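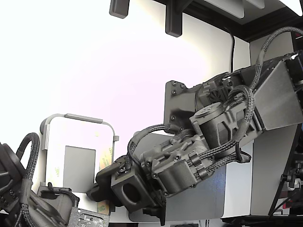
Fig. 4. Braided cables along the arm.

Section 4. Fixing the Cable Channel to the Desk

By Libor Doležal, 12/23/23

This section is for the Detico desk channel, short version (40 cm). If you have the long version, please read also Section 5 before you start. The channel is fixed with double-sided tape, so you do not need to drill the desk.

1. Unplug all devices and take the cables away from the back side of the desk.

2. Clean the underside of the desk with a dry cloth, then with alcohol. Wait until the surface is fully dry.

3. Hold the channel in the place where you want it and mark both ends with a pencil. The open side must look to the wall.

4. Cut 3 strips of tape. Put one strip at each end of the channel and one in the middle. Do not remove the liner yet.
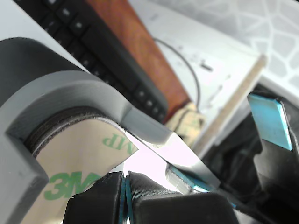

Fig. 5. Double-sided tape, with printed liner.

5. Press every strip with your thumb, from the center to the ends. Now remove the liner. Do not touch the adhesive with fingers.

6. Put the channel to the pencil marks and press it strongly. After the first contact it is difficult to move it.

7. Leave the channel empty overnight. Put in the thick cables first and the thin cables after.

Note: On oiled wood the tape holds badly. For such desks, order the screw set from Bartoš.

CAUTION: The full load of the short channel is 400 g. Do not put power adapters inside, they become warm and need air.

To remove the channel, pull a thin nylon line slowly behind it. The rest of the glue goes away with alcohol. Do not use a metal knife.

Questions about this section: Trevor Wainwright, Detico customer desk, Prurkberg

This site uses cookies to remember your language. Accept / Settings

© Detico. All rights reserved. Contact | Back to top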